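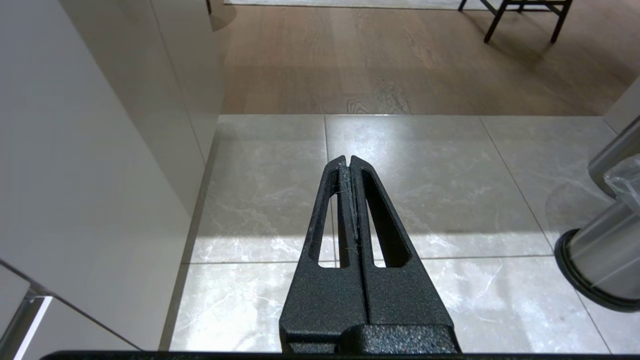

*Pale floor tiles in a room*

**Floor tile** is a hard, thin covering laid over a base such as concrete or wood boards. Most floor tile is made of fired clay, though stone, glass, and cement are also used. It is common in kitchens, bathrooms, hallways, and public buildings.

## Laying

Tiles are set in mortar or adhesive, and the joints between them are filled with grout. A straight grid is the simplest layout. In a running bond, each row is shifted against the next. Large rooms need movement joints, which are filled with a soft sealant.

## Production in Iturra

The town of Iturra has made clay floor tile since Baltasar Riquelme opened a works there with two kilns. His partner, Nicanor Villalba, later added a glazing shed. The works employed over 1,415 people at its peak and supplied builders in Garico and Makbridge. Firing stopped each October for kiln repairs.

## See also

- Grout
- Terrazzo
- Wall tile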